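FOR IMMEDIATE RELEASE
7/30/18

Skultent Brings Back the Pastano Line, Goblins and All

Eight vinyl figures, one board game and a tin lunchbox return to stores this December

Skultent, maker of small plastic people for large adult shelves, is pleased to announce the return of Pastano, the fantasy figure line that sold modestly, was discontinued quietly, and has been asked about in every customer email since. The new series has eight figures in the main assortment, plus a ninth sold only through the Skultent web shop, where it will presumably be gone by the time you have found your password.

For readers who missed the original run, Pastano is a port city governed by goblins who bought it fair and square. The figures follow the city's tax office, its harbor watch and one extremely tired wizard. There was a comic, which lasted longer than expected, and a cartoon pilot, which did not. The figures outlived both and now change hands at prices that make our sales department lie down.

"People kept writing to ask when we would make more," said Maëlys Millet, creative director at Skultent. "Then they wrote to ask why we had stopped. Then one of them sent us a drawing of the harbor master with a note saying we had gotten his hat wrong the first time. He was right about the hat. It has been fixed."

The corrected hat can be seen on Harbor Master Lolleck, who leads the new wave. He comes with a ledger, a lantern and a removable mustache. The original Lolleck had a mustache that was also removable, though that was a glue problem. This time there is a peg.

Also in the assortment are the Toll Collector, the Assistant Toll Collector, Old Rey the wizard (seated), the Fishwife, the Bell Ringer, a Night Watchman with working lantern hinge, and the Mayor, who is available in a robe or in a better robe. The two Mayors are packed in the same style of box and count as one figure for the purposes of this announcement. Collectors will count them as two. We have met collectors.

The web shop exclusive is Old Rey (Standing), limited to 2674 pieces. The number was reached after a long meeting in which one side of the table wanted more and the other side wanted to go home. Each piece is numbered on the underside of the left boot. Requests for particular numbers will be read with interest and not granted. 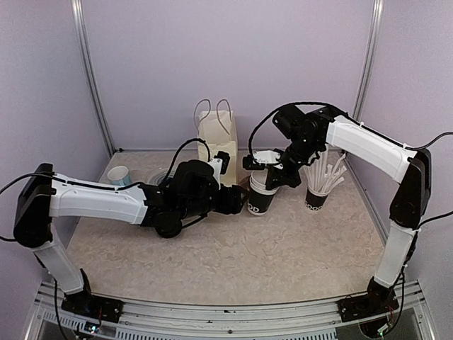 All figures stand just under four inches tall, except the Mayor, who insisted on a pedestal. Sculpts are by Kamil Štefanec, who worked on the first series and still had his old sketchbooks, including several pages of goblins that were turned down at the time for looking too pleased with themselves.

"I put those back in," said Štefanec. "The Assistant Toll Collector is one of them. He has just charged somebody twice for the same bridge, and you can see he's going to sleep fine. My favorite is the Bell Ringer, but I'm told he tests badly with children. He tested badly with me too, I had to redo his ears."

Alongside the figures, Skultent will release Pastano: The Harbor Game, a board game for two to five players in which everyone tries to unload a ship without paying anybody. It comes with 63 cargo cards, a folding board and a rulebook that has been rewritten in plain English after the first draft was found to contain a rule that referred only to itself. Playing time is listed on the box as an hour. Families with a lawyer in them should allow more.

There is also a lunchbox. It is tin, it has the goblin fleet on the lid and Old Rey asleep on the back, and it holds one sandwich of normal ambition. The thermos that came with the first lunchbox has not been brought back, and the people who remember the thermos will understand.

Packaging has been redesigned for the new series. Boxes now open at the top and close again afterward, a feature requested by collectors who like to take their figures out and by collectors who like to say they could. The window is larger and the back panel carries a map of the city. When all the boxes in the assortment are lined up in order, the spines show the harbor wall from end to end – with a small gap where Old Rey (Standing) goes. Yes, that was on purpose. Letters about it may be sent to the usual address.

Returning fans will want to know about scale. The new figures fit the old tollhouse playset, provided the tollhouse still has its door. Lanterns and ledgers are interchangeable between series. Hats are not, for reasons covered above.

The main assortment, the board game and the lunchbox will be in hobby stores, comic shops and better toy departments in December. Old Rey (Standing) goes on sale the same month in the Skultent web shop, with a limit of one per customer. Customers who discover a sudden cousin at the same street address will be congratulated on their growing family and sent one wizard.

Review samples and product photos are available to press and to established fan sites. Please say which Mayor you would like. We can't promise the better robe.

About Skultent
Skultent designs and sells collectible figures, board games and the occasional lunchbox. Its lines include Pastano and several others that are doing perfectly well and have asked not to be compared to it.

Press contact: Maëlys Millet, Skultent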